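Unit 4 Handout: Two-Arm Garment Folding
Mulville Robotics Workshop, second-year stream
Notes prepared by Ada Lo Presti

Read this before your first session on the folding bench. It replaces the older Unit 4 sheet, which covered single-arm pick and place only. Bring your logbook. Phones can stay in your bag.

4.1 What the project is

Each group teaches the two-arm station to take a dark garment from flat on the table to a folded rectangle. You'll drive the arms by hand control first, record your runs, and then train a policy on the recordings. The garment changes between groups. The table, the arms and the marking scheme don't.

The class set from last year holds 153 usable runs. You may add these to your own, but they were recorded with a different gripper opening, so check the gripper values before you mix the two. The group called Wutau skipped that step last August and lost most of an afternoon to it.

4.2 Starting state

Every run begins with the cloth flat and smooth near the front of the table, clear of the column. Both arms are parked up and to the sides so that the fixed camera can see the whole working area. Press the edges down with your palm. They don't have to be perfectly straight, and a little waviness is fine, but there should be no fold in the cloth when you press record.

Vary the position a little from run to run. If the cloth is always in the same spot, the policy learns the spot and ignores the cloth. Five centimetres either way is plenty. Turn it a few degrees as well, and write the change in your logbook in the column marked "offset".

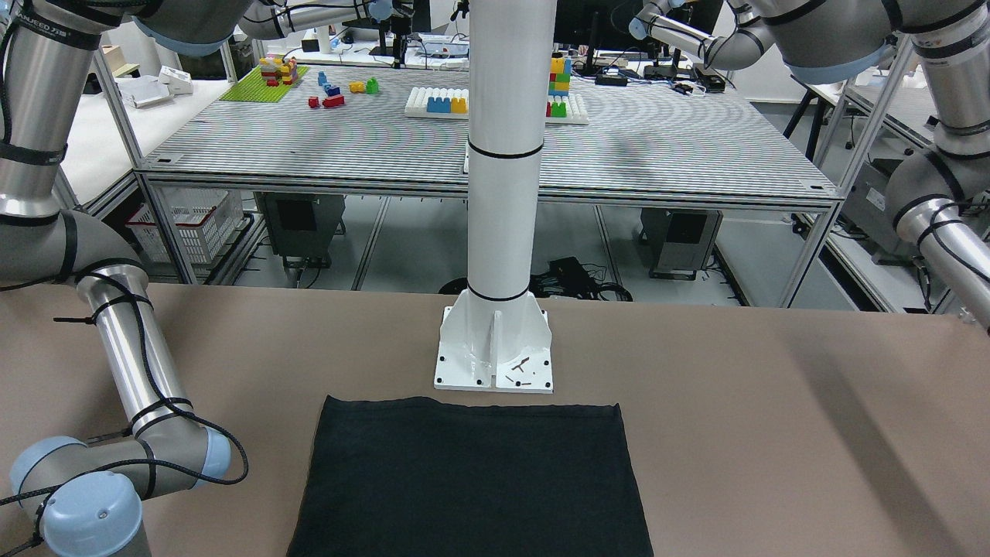 Visham asked whether the starting position should be marked with tape so that every group is scored on the same thing. We tried tape. The trouble is that the policy can see the tape too, and once it comes off the table the results drop. For scoring we use a cardboard template, which is laid down, used to place the cloth, and taken away before the run starts.

4.3 Finding an edge

Black fabric on a tan or brown surface gives good contrast from above, so the outline is easy to get. The inside of the garment is the hard part. Collar, hem and sleeve all come out as nearly the same dark value, and a fold that you can see plainly by eye may be only a few grey levels different from the cloth beside it.

Things that help:

Use the top camera for the outline and the wrist cameras for the edge itself.
Keep the room lights the same for every run. Shadows from the arms can't be avoided, but a change in the overhead lights can.
Don't turn up the exposure to bring out the creases. It washes out the table, and then you lose the outline as well.
If you are using the difference method from Unit 3, smooth first. The weave of the cloth makes noise.

4.4 Lifting with both arms

The lift is the first step where the two arms have to agree. Each gripper takes hold of the cloth, closes, and waits. Neither arm moves until both report closed. Then they go up together at the same speed, with the distance between the grippers held steady.

For a T-shirt, a corner and the collar edge make good grip points. The collar is thicker than the rest, so the gripper on that side will stop closing earlier and report a wider opening. This is normal. Set a separate "closed" threshold for each side.

Let the garment hang for a moment before you go on. Swinging cloth is very hard to place, and a two-second pause costs you nothing in the marking. Lift until the bottom is just off the surface and no higher, so it has less distance to drift on the way back down. 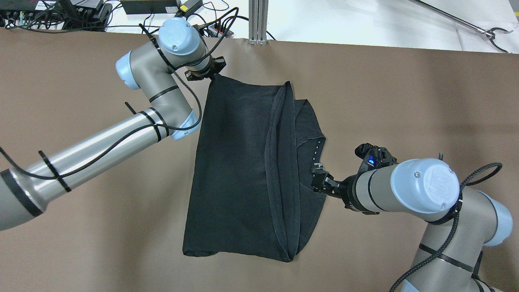 When you lower it, lead with the bottom hem. Bring the hem down to the table, then move both arms slowly in the direction of the fold while they continue to drop. If you come straight down, the cloth bunches under itself and the run is finished. Most groups need a few tries by hand control before this feels natural – swap operators often, and let everyone have a turn before you start saving runs.

Speed limit for this step is 39 per cent of full joint speed. The controller will let you go higher. Don't. A run recorded over the limit will be left out of your count.

Cables: check that the loops at each wrist have enough slack before you rotate the joint. If a loop goes tight, stop, open the gripper and back out. Never reach in to free a cable while the arms are live.

4.5 The close view

The wrist cameras see very little of the room and a great deal of whatever is right in front of the fingers. They are most useful in the last few centimetres of an approach, when the top camera's view is often blocked by the arm itself.

Learn to read this view before you train on it. A rounded, rolled edge means a fold. A line running beside the edge, just inside it, usually means a stitched hem. The two need different grips: a fold can slip open if you pinch only the top layer, while a hem holds well with a shallow pinch. Compare the position of the fingertips with the edge, not with the background, as a plain wall or table tells you almost nothing about depth.

In your logbook, draw the wrist view for one good grip and one bad grip. A rough pencil sketch will do. Label the edge, the fingers and the direction of approach.
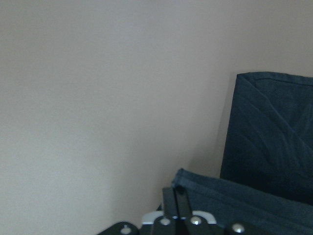 Mekonnen wrote in the unit feedback that the wrist view was "the only camera I trusted by the end, but it took me far too long to work out which edge I was looking at". Several others made the same point, so the sketching task now comes before recording and no longer after it. Allow half an hour for it.

4.6 Recording and training

Save each run with your group name and a run number. Failed runs are kept too, in a separate folder, with one line on what went wrong. "Dropped collar side during lift" is enough. "Bad run" is not.

Train for 1,000 steps as a first check and look at the loss curve before doing anything longer. If it is flat from the start, the likely cause is that your left and right arm files have been swapped.

4.7 To hand in

Logbook pages for this unit, including both sketches.
Your run folder and your failed run folder.
A one-page report on a single change you made and what it did to your results. Pick one change only, and give the number of attempts before and after.

Scoring attempts take place on the same bench, five per group, with the template. Book your slot on the sheet by the door. Groups that haven't finished recording can still book, but slots close at 4 pm and won't be reopened.

Reading for next time: the Unit 5 sheet on sleeves, first two pages.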